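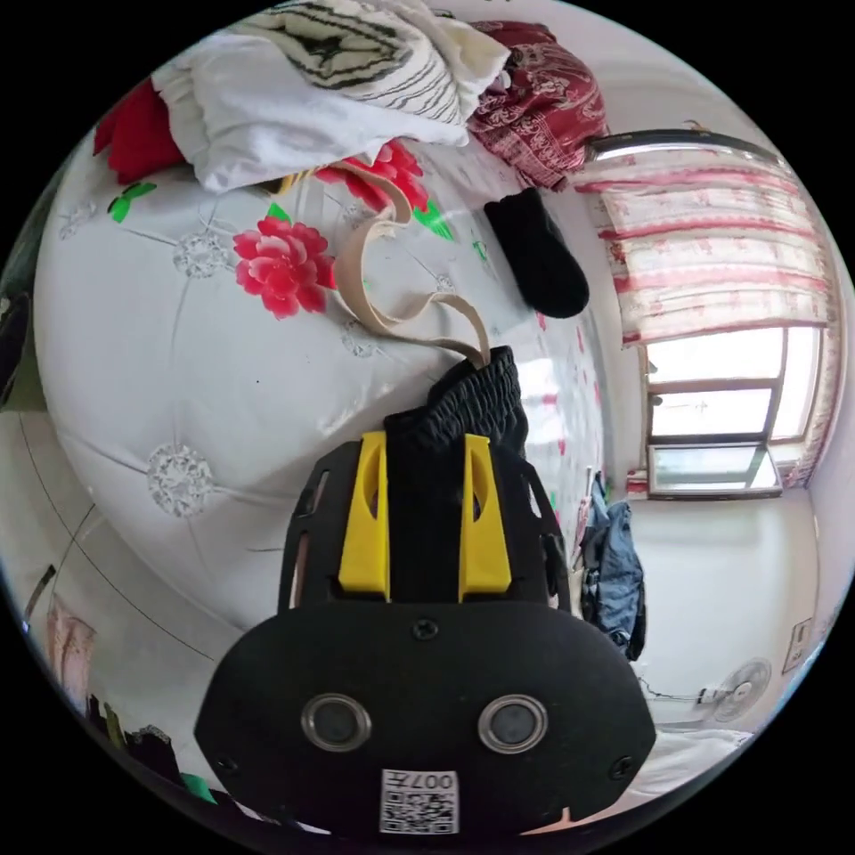
Start with the drawstring pieces while the bed still has room around them.

How to sort and fold clean laundry on the bed

Posted January 3, 2025 by Chi-keung Kan

A made bed is the best folding table in most homes. It is wide, it is soft and you can walk around at least two sides of it. The method below works for one mixed load of towels, tops, pants and small things. Allow 40 minutes the first time you try it.

What you need
A made bed with a smooth cover
Clips or clothes pegs
A small bin for the odd bits
A towel, clean and dry

Step 1. Clear the bed
Pull the cover straight and push the cushions up to the head. If the cover is quilted, run your hand over the stitching and check that nothing will catch on knits. Tip the load out at the head end and leave the rest of the bed open for working.

Step 2. Pull out anything with a cord
Track pants, hoodies and anything with a gathered waist should come out of the pile first. Cords wrap around sleeves in the dryer, and it is easier to free them before you start stacking. Hold the waistband in one hand and draw the cord out with the other until both ends are the same length. If one end has gone inside the casing, fix a safety pin to it and work it back along a little at a time. Tie a loose bow when you are finished.

Step 3. Fold the towels
Fold towels in thirds lengthwise, then in half and in half again. Stack them with the folded edge facing you. I learned this at the Ashworth laundromat and have never gone back to folding in quarters — the stack sits flatter and fits a shelf 31 cm deep.

Step 4. Fold the tops
Lay each top face down. Bring the sides in to the middle, sleeves flat, then fold up from the hem. Stripes are handy here, as you can line up one stripe with another and get a straight edge. Keep light colours together if you can, and put heavier pieces at the bottom.

Step 5. Lay out the pants
Spread sweatpants flat across the middle of the bed before you fold them.

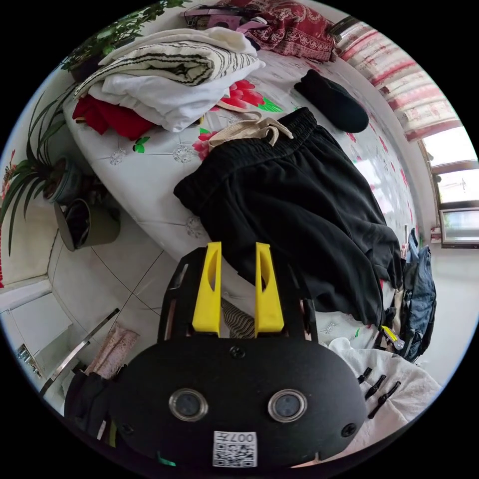
Smooth the legs from the waistband down and tuck the cord inside so it doesn't hang out of the drawer. Put one leg on top of the other, pull the crotch point in to square it off, and fold in thirds. Jeans can wait over the side of the bed until the soft pants are done. They hold a crease well, so fold them in half at the knee and once more.

Step 6. Deal with the small things
Beanies should be laid flat and never stretched over anything to dry. Fold them once across. Keep clips together on a spare cloth where you can reach them, and drop odd socks in the bin until their partners turn up.

Step 7. Put it away
Carry one stack at a time to the cupboard, towels first. Anything that still feels damp at the seams goes on the airer overnight — don't shut it in a drawer.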